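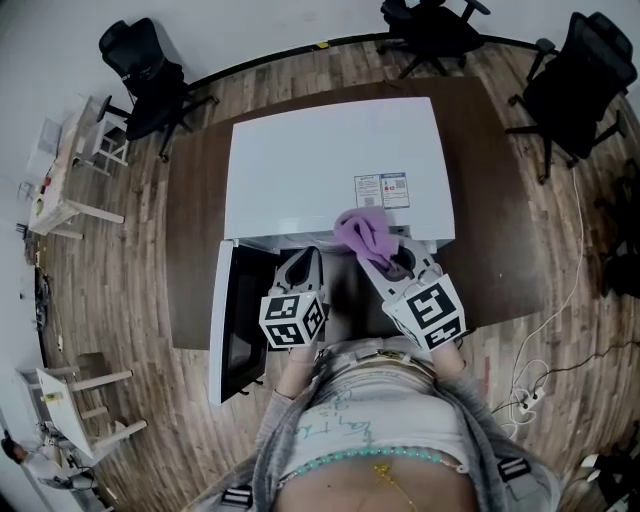 The Farkstead Gripper Club is a student robotics club in Jarkdale, and I've been a member long enough that I probably shouldn't be the one writing its entry (Mawar Lau asked, I said yes). It was started by Despina Pappas, who wanted a place where students could teach robots ordinary housework. Members work with a gripper in each hand and do the chore themselves, and the recordings are used for training later. The microwave task is the one most people try first: door wide open, cloth pinched in the right-hand gripper, both hands in towards the cavity. It's harder than it looks — cloth bunches up over the jaws and you lose all feeling for where the corners are!

## Tasks and scoring

Each chore is called a "round". The club's library held 1553 recordings in December, and a new member is expected to add 300 before moving on to anything with crockery. There are 11 chores on the list at the moment, and wiping is by far my favourite. The patterned marker blocks on the grippers must stay in place for the whole round, which you do forget when you're chasing a crumb.
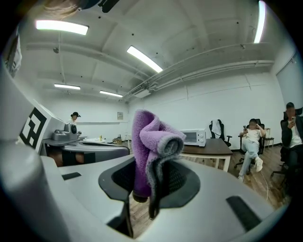

*Purple towel with grey edging, draped over a gripper finger.*

## Competitions

We enter the Kourkoulas Cup, a friendly contest between student clubs, and have come second in it 2 times. Our great rivals are Flallero, who fold towels beautifully and are a bit smug about it. Mawar runs the practice evenings now, and they usually finish at nine.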